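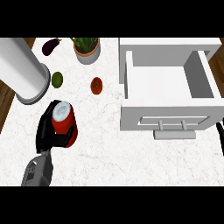
곽도현
Verkden 원격조작 데이터팀 작업 설계 담당

로봇에게 일을 가르치는 방법 가운데 가장 오래된 것은 사람이 직접 해 보이는 것이다. 팔을 손으로 잡고 끌어 주기도 하고, 컨트롤러를 쥐고 떨어진 자리에서 움직이기도 한다. 요즘은 시뮬레이션 안의 로봇을 사람이 원격으로 조종해 시연을 모으는 일이 많다. 나도 그 일을 하고 있고, 하면서 생각이 바뀐 부분이 있어 적어 둔다. 시연을 몇 개 모았는지를 성과로 삼는 관행은 그만두는 편이 낫다는 것이 내 의견이다.

우리 팀의 Calari 과제는 주방 조리대에서 물건을 집어 서랍에 넣는 작업이다. 대리석 무늬 조리대 위에 흰 서랍장이 있고, 서랍은 열린 채로 시작한다. 집을 물건은 하나로 정해 두지만 주변에는 가지나 라임 같은 것이 같이 놓인다. 사람이라면 설명을 들을 것도 없는 일이다. 그런데 이 작업의 시연을 처음 399개 모았을 때, 학습시킨 결과가 기대에 한참 못 미쳤다. 개수는 계획서에 적은 목표를 넘겼고, 한 개씩 틀어 보면 대부분 성공한 시연이었다.

원인을 찾느라 시연을 처음부터 다시 봤다. 조종한 사람은 세 명이었는데 물건을 잡는 방식이 셋 다 달랐다. 한 사람은 손가락을 옆으로 돌려 용기의 아래쪽을 감았다. 다른 사람은 위에서 곧장 내려와 뚜껑 쪽을 잡았다. 나머지 한 사람은 그날그날 달랐다. 전부 물건은 서랍에 들어갔으니 성공으로 기록되어 있었다. 로봇 입장에서는 같은 장면을 두고 서로 다른 정답을 받은 셈이고, 학습된 동작은 그 사이 어딘가에서 머뭇거렸다.

여기서 흔히 나오는 처방은 시연을 더 모으자는 것이다. 다양성이 부족해서 그렇다고들 한다. 나는 그 말이 절반만 맞다고 본다. 물건의 위치, 주변에 놓인 것, 조명은 다양할수록 좋다. 반면 같은 상황에서 조종자마다 버릇이 다른 것은 성격이 다르다. 어느 쪽 다양성을 늘리고 있는지 모르는 채 개수만 늘리면 무엇이 좋아졌는지도 알 수 없다. 우리도 한 번은 그렇게 했고, 한 달 가까운 작업 시간을 썼다.

그 뒤로 바꾼 것은 절차였다. 조종자들이 먼저 한자리에 모여 같은 배치를 놓고 번갈아 해 본다. 어디에서 접근할지, 손가락이 어느 높이에 닿아야 하는지, 잡은 다음 바로 들지 한 박자 멈출지를 정한다. 정한 내용은 종이 한 장에 적는다. 첫 판은 13줄이었다. 이 종이가 생긴 뒤 모은 시연은 약 200개로 먼저 모은 것의 절반 정도인데, 학습 결과는 더 안정적이었다. 우리 과제 하나에서 얻은 결과이니 다른 작업에서도 같을 것이라고 장담하지는 않는다.

종이에 가장 오래 매달린 항목은 손가락 높이였다. 위에서 내려다보는 화면으로 조종하면 높이가 잘 읽히지 않는다. 용기의 뚜껑은 또렷한 원으로 보이지만 옆면은 짧게 눌려 보이고, 그리퍼가 그 옆에 붙으면 손가락이 바닥에서 얼마나 떠 있는지 짐작으로 맞춰야 한다. 숙련된 사람은 그림자와 팔의 각도를 보고 맞춘다. 문제는 그 사람에게 어떻게 맞췄느냐고 물으면 대답이 잘 나오지 않는다는 점이다. 손은 아는데 말로는 없는 지식이고, 시연 데이터에는 그 결과만 남는다.

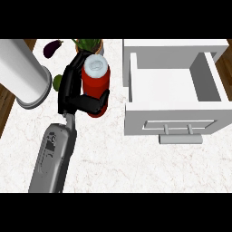

Calari 과제의 시뮬레이션 화면. 그리퍼가 빨간 용기를 잡고 있고, 오른쪽에 흰 서랍장이 있다.

그래서 나는 조종자를 데이터 입력 인력처럼 다루는 데 반대한다. 시간당 몇 개를 찍었는지로 평가하면 조종자는 당연히 빨리 찍는다. 접근 경로는 짧아지고, 잡기 전에 확인하는 동작이 사라지고, 조금 비뚤게 잡혀도 그대로 진행한다. 성공 판정은 통과한다. 로봇은 그 급한 손놀림을 그대로 배운다. 시뮬레이션에서는 넘어간 것이 실제 기계에서는 물건을 떨어뜨리는 원인이 되기도 한다. 평가 기준을 정하는 사람이 데이터의 품질도 정하고 있다는 사실을 관리자 쪽에서 더 심각하게 받아들여야 한다.

실패한 시연을 지우는 관행도 다시 생각할 만하다. 조종자가 한 번 헛잡고 물러났다가 다시 잡은 기록은 예전 기준으로는 폐기 대상이었다. 지금은 따로 표시해서 보관한다. 로봇이 현장에서 겪는 일은 매끈한 성공보다 어긋난 다음의 수습에 가까울 때가 많다. 사람이 어떻게 물러나고 어디에서 다시 들어가는지는 자동으로 만들어 내기 어렵다. 다만 이런 기록을 일반 시연과 섞어 놓으면 로봇이 헛잡는 동작까지 배울 수 있으므로 구분은 분명해야 한다. 우리는 이 구분을 조종자 본인이 직후에 표시하게 했다. 나중에 검수자가 화면만 보고 나누면 일부러 멈춘 것과 망설인 것이 구별되지 않는다.

반론도 적어 둔다. 모델이 충분히 커지면 조종자 사이의 차이쯤은 알아서 소화한다는 주장이다. 여러 잡는 법을 여러 개의 답으로 구별해 배우는 방법도 이미 쓰이고 있고, 그쪽이 발전하면 내가 말한 종이 한 장은 필요 없어질지 모른다. 동작을 지나치게 통일하면 배치가 조금만 달라져도 로봇이 대처하지 못한다는 지적도 타당하다. 실제로 우리 규칙의 두 줄은 너무 빡빡해서 지웠다. 물건이 조리대 가장자리에 가까울 때는 정해 둔 방향으로 팔이 들어가지 않았다.

그래도 작은 팀에는 순서가 있다고 생각한다. 대규모 데이터를 모을 형편이 되는 곳은 많지 않다. 시연 수백 개로 한 작업을 가르쳐야 하는 곳이라면 모으기 전에 사람끼리 합의하는 데 하루를 쓰는 쪽이 싸다. Varnport에 있는 협력 팀은 우리와 반대로 조종자 한 명이 전부 찍는 방식을 택했다. 일관성은 확실히 높다. 대신 그 사람이 휴가를 가면 작업이 멈추고, 그 사람의 버릇이 좋은지 나쁜지를 비교할 대상이 없다. 나라면 두 명은 두겠다.

시연 데이터를 공개하거나 넘겨줄 때의 표기도 바뀌어야 한다. 지금은 작업 이름과 개수, 성공률 정도가 적힌다. 여기에 조종자가 몇 명이었는지, 어떤 화면을 보면서 조종했는지, 잡는 방식에 관한 합의가 있었는지가 들어가야 받는 쪽이 쓸지 말지 판단할 수 있다. 위에서 내려다본 화면 하나로 찍은 시연과 여러 방향의 화면을 같이 보며 찍은 시연은 같은 개수라도 같은 물건이 아니다. 적는 데 십 분이면 되는 내용이고, 다음 배포분부터 Calari 데이터에는 이 항목들을 넣기로 했다.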